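Reuse of Rainwater for a School Vegetable Garden
Student project report, Clarnville Technical College

1. Why we chose this subject

In Clarnville the summer is dry and the garden behind our college takes its water from the city pipe. Our group wanted to know if rain from the roof of the bicycle shed can replace a part of it. The shed roof is small, with an area of 12 square meters, but it stands very near to the vegetable beds, so no pump is necessary.

2. Materials and method

We used one tank from the firm Fedoruk with a volume of 425 liters. The gutter was already on the shed. We added a filter of fine mesh and a short hose. Every morning at 8:00 we read the water level and wrote it in a notebook. The beds were planted with beans, lettuce and two kinds of tomato.

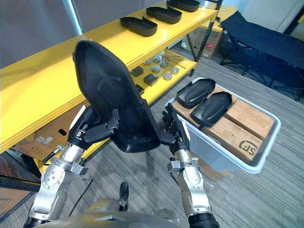 The seedlings were the most difficult part of the work. In April we started them indoors, and the first ones dried out because small pots lose water very fast. For the second sowing we changed to watering from the bottom. For this method the pots need to stand in something with a raised edge and no holes. A big black molded plastic tray, like the one held up in the photo, has a hollow inside that can take a thin layer of water — the soil then pulls up what it needs. After this change we gave water only every second day.

3. Results

In May the tank was full after three rainy nights. In June there was almost no rain, and the tank was empty for a large part of the month. For the whole season, the rainwater covered 60 percent of what the beds used. This was better than we expected from such a small roof. 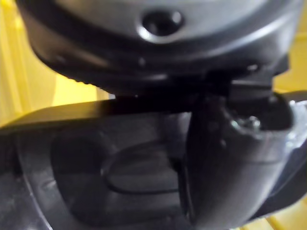
The lettuce grew well with rainwater, but the tomatoes needed city water in July. We also had a problem with leaves in the filter — it must be cleaned every week, and two times we forgot it.

4. What we would change

A second tank would help more than a bigger roof, as in May much water ran over and was lost. The garden at Dristton has two tanks connected by a pipe, and we would like to try the same next spring.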